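Dish rack

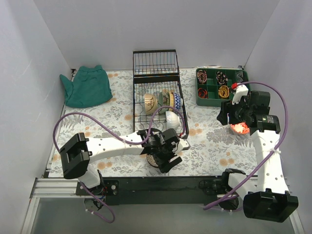
A dish rack, also called a dish drainer or drying rack, is a household frame that holds washed dishes while water runs off them and they dry in the air. Racks are used on counters, over sinks, on walls and inside cupboards. They are made of coated wire, stainless steel, wood, bamboo or molded plastic, and most stand on or above a tray that catches the water.

Design

The basic part of a dish rack is a row of upright dividers. Plates stand on edge between them, so that both faces are open to the air and water runs down to the lowest point of the rim. Dividers set close together suit flat plates. Bowls need wider gaps, and a deep bowl placed in a plate slot tends to lean on its neighbor. Some racks have two sets of slots for this reason, or dividers that can be moved.

Cups and glasses are placed upside down on a flat section or hung on pegs along the side. Knives, forks and spoons go into a separate holder with holes in the bottom. Pots and pans are often too heavy for light wire racks and are dried on a mat or a towel.

Types

Countertop racks are the most common. They may have one level or two, and two-level models usually put plates above and cups below, or the reverse. Folding racks, often made of wood in an X shape, close flat for storage.

Over-sink racks rest on the edges of the basin or stand on legs on either side of it. Water falls straight into the sink and no tray is needed. Roll-up racks are a simpler form, made of metal rods joined by strips of silicone or rubber.

Cabinet racks are fixed inside a wall cupboard above the sink. The cupboard has an open or slotted base, and dishes are put away wet and left there until they are used. This arrangement is standard in many homes in Finland, Italy and Spain and is less common in North America.

History

Wooden plate racks were in use in large European kitchens and sculleries by the eighteenth century. They were fixed to the wall over a stone or wooden sink and were often long enough to hold a full dinner service. Wire racks became cheap enough for ordinary homes as factory-made wire goods spread. Rubber and later plastic coatings were added to protect china from chips and to slow rust.

Among smaller makers, the Tarberg works in Eltside produced wire racks for boarding houses and canteens. Its largest pattern held 132 plates and was sold with a sloped zinc tray. The firm's household rack had 16 slots and stayed in its catalog, with few changes, until the works closed. Kusari, a later maker, sold a folding steel rack listed as model 701.

The spread of the automatic dishwasher reduced the use of dish racks but did not end it. Many households with a dishwasher keep a small rack for knives, wooden spoons, thin glasses and other things that are washed by hand.

Hygiene

Air drying avoids wiping clean dishes with a used towel, which can carry bacteria from one item to another. The rack itself needs regular washing. Standing water in the tray leads to slime, mold and odor, and hard water leaves a white scale that can be removed with vinegar. Bowls and cups dry slowly if they are nested or placed flat against a solid surface.

Materials and care

Stainless steel resists rust, although cheaper grades may stain where the wires are welded. Coated wire lasts until the coating cracks, usually at the tips and feet, after which rust spreads under it. Wood and bamboo should be allowed to dry fully between uses and may be oiled. Plastic racks do not rust but can become brittle or discolored with age.

See also

Dishcloth
Draining board
Kitchen sink
Scullery

Further reading

Nguyen-Tran Household Library, The Sink and Its Surroundings, revised edition, chapter on draining and drying.

Page last revised December 2022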